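Thread on the timestamp bug that ate most of our November. Software only, nothing exciting mechanically. Posting it because I searched for this failure and found very little.

Setup: demonstrations recorded with hand-held grippers, one wrist camera each, used to train a policy that predicts short chunks of relative end-effector poses plus jaw width. Task is sorting fruit on a mat. The recorder is ours and is called Nullcombe. The training side is Relance.

Symptom: the policy closed early. Approach was fine, alignment was fine, then the jaws came together short of the fruit. Tangerines mostly survived this, being large. Cherries did not get picked up.

First suspicion was the usual one, pose drift from the visual tracking. We replayed 15 episodes open loop against the recorded trajectories and the poses were clean. The jaw width was also clean, taken alone. The two were not clean relative to each other.

Width comes from an encoder over serial. Pose comes from the camera and the inertial unit. Both streams were stamped on arrival at the host. The serial path is short and the video path is long, so a given width sample carried a much earlier stamp than the frame that showed the same jaw position.

We knew about this and had a constant offset for it in the config. The constant was right for the camera firmware it was measured on. It had not been measured again after the firmware changed.

Measured again on a Monday morning: 107 ms between the jaw moving in the encoder stream and the jaw moving in the video. The config said 40.

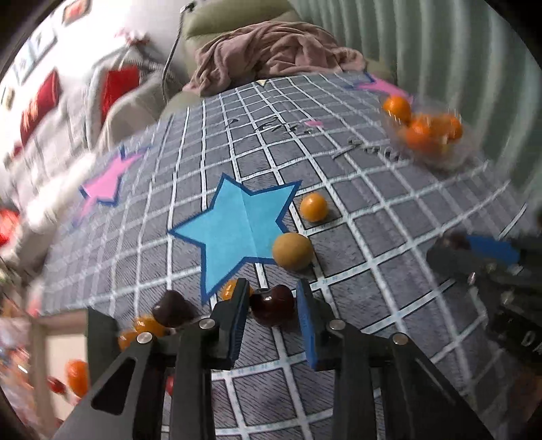
Small objects are where it shows. With a pad travelling at normal demonstration speed, an error of 67 ms is a good fraction of a cherry. The policy learns "close" from frames in which the fingers are still arriving, and then does precisely that.

Measuring it properly: cross-correlate the encoder velocity with a visual estimate of finger separation, per episode. We track one point on each finger pad, take the distance, differentiate, low-pass both signals with the same filter, find the peak. It needs at least one brisk open and close in the episode to be well conditioned.

Use the same filter on both signals. I had a different cut-off on one of them for half a day and got a very stable, very wrong answer.

Two grippers in one session means two offsets. They are separate cameras on separate USB controllers and there is no reason for them to agree. Ours did not. The old loader applied the left value to both sides, which I would like to blame on somebody else, but the commit is mine.

The offset also moves within a session if the host is loaded. We saw it grow when the preview window was open at full resolution. Preview is now downsampled in a separate process with a bounded queue that drops old frames. Boring, and it fixed the drift.

We then re-estimated offsets for all 918 episodes in the set. Most fell in a narrow band per device. The stragglers were either episodes with hardly any jaw motion, where the correlation peak is flat, or recordings where the serial reader had stalled. Flat peak: fall back to the session median. Stalled reader: drop the episode.

Do not fill the stalled ones by interpolation. It produces a smooth closing ramp which no human hand made, and the policy likes smooth ramps very much.

Retrained with corrected alignment, same seed, same architecture, same number of steps. Early closing on cherries went away in nearly all the trials. What remains are misses on fruit partly hidden behind other fruit. I count that as a perception problem and it gets its own thread if I ever understand it.

Validation loss barely moved between the two runs. If you are choosing checkpoints on that number alone you would not have noticed anything. A plot of predicted width against distance to grasp shows it immediately, and I should have made that plot first.

Recorder changes in Nullcombe: device timestamps wherever the hardware provides them, firmware version written into every episode header, and a short calibration gesture at the start of each session (open, close, open, close, brisk). The loader refuses a session with no gesture in it.

Inference side: the same latency exists at run time and has to be compensated there too. We discard the leading actions of each chunk that are already in the past by the time the policy returns. If you fix training and forget this, the robot just lags and you go back to blaming the data.

Checking script takes up to 2,000 episodes before the memory use gets silly. It loads every signal at once. Patches welcome.

Will put the script up once I have taken our paths out of it.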